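Woven strap slips through slider buckle under load. Replace the strap or the slider?

Posted by sudberg_bags in Repairs > Straps and Webbing

I have a Fevow shoulder bag with an adjustable woven strap. The strap is 36 inches end to end and runs through a plain metal slider with a fixed center bar. With the bag empty it holds. With a normal load it lets out a little at a time, and by the end of a walk the bag sits at hip level and has to be reset.

Things I have tried:
Washed the strap in mild soap, rinsed it, dried it overnight. No change.
Rethreaded the slider in both directions. Slightly better one way, still slips.
One wrap of electrical tape on the center bar. Held until the adhesive got warm and moved.

I would like to keep the adjustment, so sewing it at a fixed length is a last resort. Is this a worn strap, a bad slider, or both? The original strap is no longer sold separately.

3 replies

Siriporn Chuensuk

Most likely a mismatch between strap thickness and slider gap, made worse by wear. A fixed-bar slider holds by friction only. The strap goes up through one slot, over the bar, and down through the other, and the load presses the two layers together. If the strap has thinned or gone soft, that pressure drops and it creeps.

Check the thickness first. Fold the strap double and measure it at the part that normally sits in the slider, then do the same near an end that has never been through it. If the worn part is clearly thinner, the strap is the problem. If both read the same, look at the bar. Bars that started out rough or knurled get polished by use, and a polished bar will not hold a smooth weave.

The surface of the bar matters more than people expect. Bare metal has little grip. A ribbed rubber face has much more, as the ribs press into the weave and resist sliding.

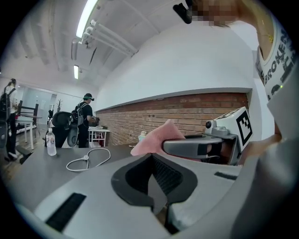

Dark gray rubber pad with a ribbed inner surface.

You can get some of the same effect with a sleeve of thin ribbed rubber over the center bar. Glue it with contact cement. Tape adhesive flows when warm, as you found. Leave the cement for the full time on the tube before you load it. Check that the strap still passes through the gap with the sleeve on, or you will not be able to adjust it.

A ladder-lock or a slider with a floating bar is the better permanent repair. The floating bar gets pulled tighter against the strap as the load goes up. Match the slider to the strap width. One that is too wide lets the strap shift to one side and bunch.

If you end up replacing the strap, choose the weave with some care. Flat, shiny webbing slides easily. A textured or braided surface holds better for the same thickness. It also wears faster at the edges, so look it over every few months.
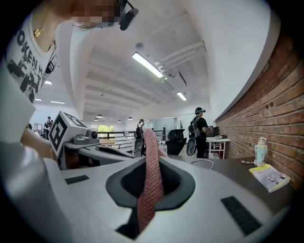

Pink woven strap with a braided surface.

Buy more length than you need. For a finished 36 inches with a slider at one end, allow for the fold-back on both ends and the doubled part through the slider. Synthetic webbing should have its ends melted before sewing. Cotton should be folded twice and stitched. A box with an X through it is enough for a bag. Use polyester thread, as cotton thread will fail before the strap does.

nedville_mike

had the same problem, tied a knot in it. works

Björklund_34

Agree with the first reply on the floating bar. Two additions.

Look at the tail. If it is short and hangs free, it can work back through the slider as you walk. On a shoulder bag the tail should be stitched around the center bar. On some bags those stitches break and the owner never notices, since the strap still looks threaded. Check this before you buy anything. It takes 15 minutes to resew by hand.

Second, skip fabric softener if you wash it again. It coats the fibers and reduces friction. If softener was used in the past, wash in warm water with plain detergent and rinse twice.

sudberg_bags

Stitches on the tail were half gone on the inside, where I had not looked. Resewn last night. I have a floating-bar slider on order as well and will post again after it is fitted.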